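Subject: Re: [Hawthorne] Sorting boxes and tables for the shared workroom

Hello everyone,

Thank you for the long and thoughtful note, which I read over my coffee and then read again after lunch. I do have opinions about sorting boxes (I always have opinions about sorting boxes!) so please bear with me.
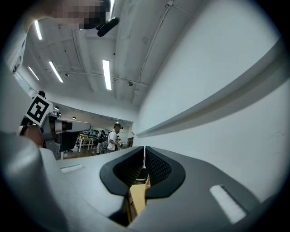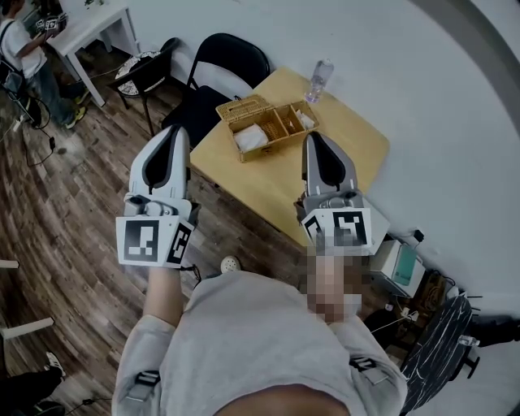
Workroom at Hawthorne. The divided wicker box is in the second picture, on the wooden table by the wall.

> We have $331 left for the workroom and I'd like to settle on
> one kind of box before January. Is wicker really up to it, or
> should we go with the Tendus plastic trays? Also, do we want
> a second wooden table, or more of the white ones?

I'm firmly for wicker. I have had one at home for years, full of buttons and spools, and it has come through two moves and a cat. The compartments are what sell it for me - you drop a thing into its own little place and there it is when you want it again. The Tendus trays are perfectly nice, but they slide when you reach across them, and I find the lids a nuisance.

As for tables, I'd love another wooden one. The white ones with the thin legs are easy to shift and I wouldn't part with them, but for sorting I like a surface I can lean on a bit. Femier had one in their spring list that would suit us, though it would eat up most of the money, so maybe boxes now and table later?

If we go ahead, I can pick up 4 boxes on my next trip into town. Just let me know by the end of the month.

Warmly,
your neighbor at the Rumomum end of the hall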